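Bergzeitfahren

Ein Bergzeitfahren ist ein Einzelwettbewerb im Straßenradsport, bei dem alle Starterinnen und Starter nacheinander dieselbe Steigung hinauffahren und am Ende nur die Uhr zählt. So weit die Kurzfassung! Ich fahre selbst welche (mit mäßigem Erfolg, dazu gleich mehr) und versuche, den Rest so aufzuschreiben, wie ich ihn am Anfang gern gelesen hätte.

Gestartet wird meist im Abstand von 30 Sekunden oder einer Minute, bei kleinen Vereinsrennen hält einen dabei jemand am Sattel fest. Windschattenfahren ist verboten. Wer überholt wird, muss sich also zurückfallen lassen, und das tut ein bisschen weh, glaubt mir. Bei großen Etappenrennen liegt das Bergzeitfahren gern in der zweiten Hälfte, wenn die Beine schon müde sind und sich im Gesamtklassement noch einiges verschieben kann.

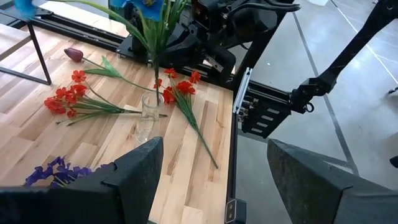 Beim Material wird's dann richtig schön nerdig. Auf flachen Kursen nimmt man das Zeitfahrrad mit Auflieger, am Berg lohnt sich das Gewicht oft nicht mehr, und viele greifen zum normalen Straßenrad. Auf Strecken mit flachem Anlauf wechseln manche sogar unterwegs das Rad, was im Fernsehen toll aussieht und mich vermutlich eine halbe Ewigkeit kosten würde. Ich fahre einen gebrauchten Rahmen von Zinport mit Laufrädern von Sowah und habe mir hinten ein Ritzel mit 30 Zähnen gegönnt – beste Entscheidung überhaupt.

Die Einteilung ist die halbe Miete. Fast alle gehen zu schnell los, ich auch, jedes Mal wieder. Babita Jaiswal aus meinem Verein Indbridge fährt die ersten Minuten so verhalten, dass man sich am Rand Sorgen macht, und ist oben trotzdem vor uns allen. Unser Hausrennen, der Pama-Anstieg im August, ist 12 Kilometer lang, und die letzten beiden davon sind gemein steil.
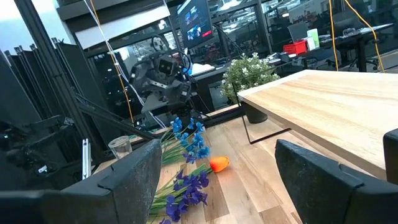 Zum Aufwärmen nehmen die meisten die Rolle, weil man vom Start weg am Anschlag fährt. Mir reichen 30 Minuten locker mit ein paar kurzen Antritten, danach noch ein Schluck Wasser und ab in die Startzone.

Verwandt ist das Bergrennen mit Massenstart, da darf man sich wieder an fremde Hinterräder hängen.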